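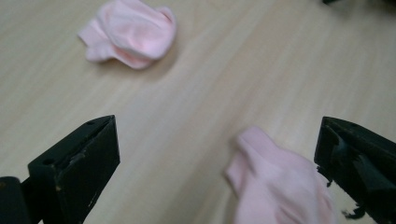
According to Sânziana Enache, the sorting tables at Skelach were the last part of the laundry where a person hired in the morning could be useful by lunch, and automating them changed who could work there more than it changed how many people did. Her account of the plant is the most detailed one available and is used for much of this article.

Automation of small-item sorting at Skelach

Skelach is an industrial laundry that washes and returns personal clothing for nursing homes, boarding schools and long-stay hospitals. Small-item sorting is the stage after drying at which socks, gloves, washcloths and similar pieces are separated, paired and sent on to packing. It was done entirely by hand until 22 Jul 2019, when the first robotic station, called Uvanetti, began taking part of the day shift's load. The change is usually discussed for its effects on job duties, pay grades and the pace of work.

Background

Sheets, towels and uniforms at Skelach had been fed, pressed and folded by machine for many years. These items are flat or nearly flat, come in known sizes, and can be clipped at the corners. Socks are harder. They leave the dryer bunched up, sometimes inside out, and two socks of the same color may belong to different people.

Before the change, the sorting room had long tables with workers on both sides. A cart was tipped out at one end, and the pieces were pushed along by hand. Each worker took what she recognized and passed on the rest. Pieces that reached the far end without a match went into a bin and were tried again with the next load from the same customer.

In the year before Uvanetti started, the room handled work for 153 customer sites. Complaints about missing or wrongly paired items were recorded at the loading dock, and 3331 such complaints were logged that year. Management gave this figure as the main reason for buying the system. Staff representatives replied that most of the missing items had lost their name labels before arrival and would be missing under any method.

The system

Uvanetti was supplied by Hanum, a maker of handling equipment. Each station has a table, two arms with two-finger grippers, overhead cameras and a set of outgoing trays. The arms pick up one piece at a time, hold it in front of a camera, and place it in a tray or return it to the table.

The stations were trained partly from recordings made with hand-held grippers. A worker holding one of these tools closes its fingers on a sock, lifts it and moves it, while a camera on the tool records what happens. Grasping soft cloth this way requires small corrections that experienced sorters make easily but find hard to explain. Pale pieces on a pale tabletop, and pieces lying in a crumpled bundle, were given extra recording time.

Recording was treated as a separate duty, with its own sign-up sheet. A full session consisted of 700 picks, with a break halfway. The grippers are heavier than they look after an hour of use, and several people asked to switch hands or stop early. Finger surfaces wear down in this work, and replacement was left to the maintenance shop.

Changes in job duties

The sorter's job was divided into two new ones. Station attendants load the tables, clear jams and deal with pieces the arms have set aside. Finishers match the difficult items by hand and check trays before packing.

Attendants stand and walk for most of the shift. Former sorters who had done the job seated, including several with knee or back trouble, generally chose finishing. Finishing had fewer places than people who wanted them, and the first assignments were made by length of service. Newer employees were offered attendant work or a transfer to the pressing floor.

The content of hand sorting also changed. Plain, easy pairs now go mostly to the arms, and finishers see a larger share of faded, stretched and unlabeled pieces. The work is slower per item and takes more attention. A target carried over from the old tables was kept for the first weeks and then withdrawn after objections from the finishing team.

Pay and training

Attendants were placed one grade above the old sorter grade. Finishers stayed at the old grade, which became the main point of dispute. The finishers argued that their work had become more skilled even though the job title suggested otherwise. A mediator, Carrilho, was brought in the following April. The agreement raised the finishers' rate to match the attendants' and added a paid allowance for recording sessions.

Training for attendants takes two weeks. It covers stopping and restarting a station, reading its messages, reaching safely into the work area, and reporting faults. The messages were in English only at first. Many of the room's employees spoke it as a second or third language, and workers taped their own translations to the sides of the stations until Hanum supplied other versions.

Social effects

The old tables allowed people to talk while working. The stations stand farther apart, and the fans in their cabinets are loud enough to make conversation difficult. Attendants on neighboring stations may not speak until the break. Enache considers this the loss mentioned most often by long-serving staff, ahead of any concern about pay. Some attendants preferred the new layout and said the old tables had been crowded and prone to quarrels.

Knowledge of particular customers became less common. Sorters had often known that a certain home used a certain brand of sock, or that one resident's pairs were always marked with a stitch at the toe. The system keeps its own records of this kind, but attendants do not normally see them. Finishers keep a shared notebook for the same purpose.

Staffing

No layoffs were announced with the installation. The number of people in the room fell over time as those who left were not replaced. Seasonal hiring for the sorting tables ended. It had been a common first job at Skelach, and applicants are now directed to loading and packing, where the shifts start earlier.

Limits of the system

The arms have trouble with sheer stockings, very small infant socks and anything tangled with a drawstring. These are removed by hand before loading. Night loads are still sorted without the stations.

See also

Industrial laundry
Job grading
Robotic grasping of textiles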